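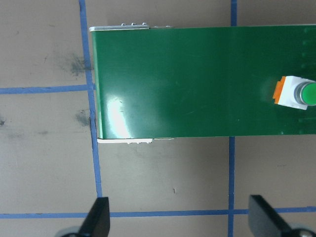

The second period of the project was spent mostly on the packing line for small electrical parts in the Vundberg workshop. When I wrote my first report to you, this line was still one long table where people passed the parts by hand. Now we have the green belt in daily use, and the trainees send push buttons along it to the packing place at the end. The button we use the most is the one with the white square housing, the orange block on one side and the round green cap with the silver ring. It is a good part for learning, as the trainee must look which way it lies: we ask that the orange side goes first, toward the end of the belt, so the person who packs can take it always with the same movement.

Trainees and hours

In this period we had 11 trainees, two more than we planned in the application. Each of them works on the line in the mornings and has theory after lunch. The theory part is taught by Marilou Dela Peña, who joined us from Baluyot in May. She rewrote the first lessons in easier language and added more drawings, and I have the impression that the trainees ask more questions than before. Two persons left the course, one for family reasons and one for a job in a bakery. We offered the free places to people from the waiting list and both were taken.

Work on the belt

The installation took longer than we wrote in the plan. The supplier, Erkport, delivered the belt on time, but the legs were for a higher table and we had to wait for the correct ones. During this time we practiced sorting on the old table, so the hours were not lost, but the part of the course about working at belt speed moved to a later week.

At the beginning we let the belt run too fast. The trainees were nervous and many parts arrived turned in the wrong direction. Rostislav Rusnák, our workshop technician, lowered the speed and we agreed on a simple rule: the group stays at the slow speed until it can fill one full box, which is 35 pieces, without a turned part. Then we go one step up. At the time of writing, nine trainees have reached the second step.

One remark about the light. The lamps over the line are strong and the belt is shiny, so near its end there is a bright white spot where the green color is nearly gone. Two of the trainees said that their eyes become tired there. We would like to move the lamps a little to the side, or to put a matte cover under them. The cost is small and can be paid from the line "small repairs", so we do not ask for additional money, only for your agreement.

The surface has a few light scuffs. Rostislav does not think they are a problem, but I mention them here because you asked for the condition of all purchased equipment. The belt is wiped at the end of each morning and the fasteners are checked one time per month. The checks are written in the workshop book.

Materials

The push buttons come from Genero, which gives us parts from discontinued stock without payment. The last delivery was smaller than the one before, and we were told that the next one will probably contain other cap colors. For the training this makes no difference, but the instruction cards will need new photographs. Boxes and labels were bought within the budget.

Budget

The spending follows the plan with one exception. Transport was more expensive, as the wrong legs had to be sent back and Erkport paid only one direction. I am still in discussion with them about the other half. The full table of costs is in the annex.

Next period

We want to bring all trainees to the second speed and start with mixed parts, so that two kinds of buttons come on the same belt and must be separated. Marilou is preparing a short test for this. We also plan an open morning for local employers, and it would be a pleasure for us if somebody from your office could come. I will send the proposed time together with the corrected annex.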